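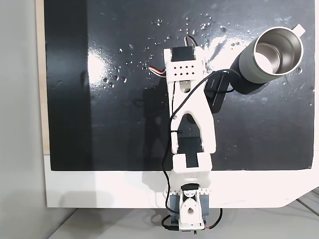

Burkance

Burkance is a bittersweet quince liqueur from the river town of Lanevness. It is made by steeping fresh quince peel and toasted caraway in grain spirit, then sweetening the result with a syrup cooked from the fruit. The finished drink is a deep amber color and is prized for its wonderful aroma, which fills a room as soon as the bottle is opened. It is bottled at 62 proof.

Contents
Origins
Production
Flavor and serving
Varieties
See also

Origins

Quince trees have grown on the south bank at Lanevness for as long as the town has kept records, and the hard, sour fruit was mostly turned into paste for the winter. Burkance began as a way to use the peel left over from paste making. Households covered the peel with plain spirit in stoneware crocks and left it near the stove until the holidays. The name comes from a local word for the crock itself, and older residents still use it for both.

The first distillery to sell the drink was Sturent, which took a household recipe and replaced the honey in it with quince syrup. That change gave the liqueur its bright, almost floral finish, and every maker in the town now follows it. A rival house, Thambiah, opened across the river and became known for a drier style with a heavier hand of caraway. The friendly argument over which is better is one of the great pleasures of a visit!

Production

Only ripe fruit is used, picked when the fuzz rubs off easily and the skin has gone fully yellow. The peel is taken off in wide strips, with as little of the pith as possible, and put into neutral grain spirit on the day it is cut. Caraway seed is toasted in a dry pan and goes in on the second day.

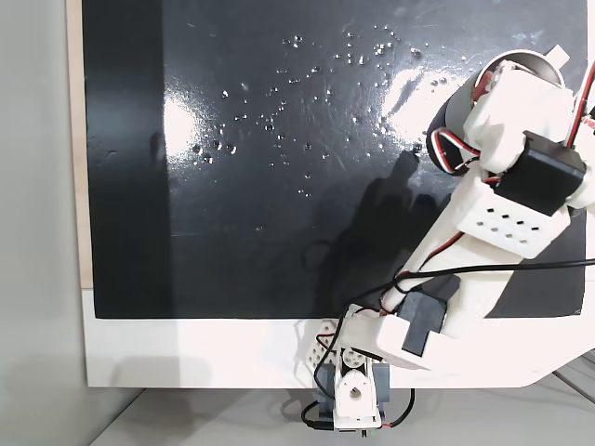 Clear water droplets on a glossy black board, with a white robot arm reaching across it.

The steeping lasts 4 weeks. In the meantime the peeled fruit is simmered slowly with sugar until it turns from pale cream to a rich, rosy red, and the strained juice becomes the syrup. Spirit and syrup are blended, cut with spring water and rested in glass until December, when the new batch goes on sale. Sturent rests part of each batch in old cherry casks, a delicious step that adds a touch of almond.

Flavor and serving

Burkance opens with ripe quince and pear, moves into warm spice and ends with a pleasant bitterness from the peel. It is usually served cool in a small stemmed glass, next to hard cheese or walnut cake. It is also superb over crushed ice with soda and a strip of lemon, and bakers in Lanevness brush it over sponge cake while the cake is still warm. 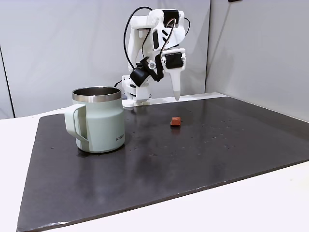
White robotic arm on a white base, standing on a dark gray board over a white tabletop.

Varieties

Gold: the standard bottling, sweet and fragrant.
Dry: the Thambiah style, with less syrup and up to 70 grams of caraway per crock.
Old Crock: rested for 7 years, dark and beautifully smooth.

See also

Fruit liqueur
Quince paste
Caraway spirits

Page last edited 1 February 2021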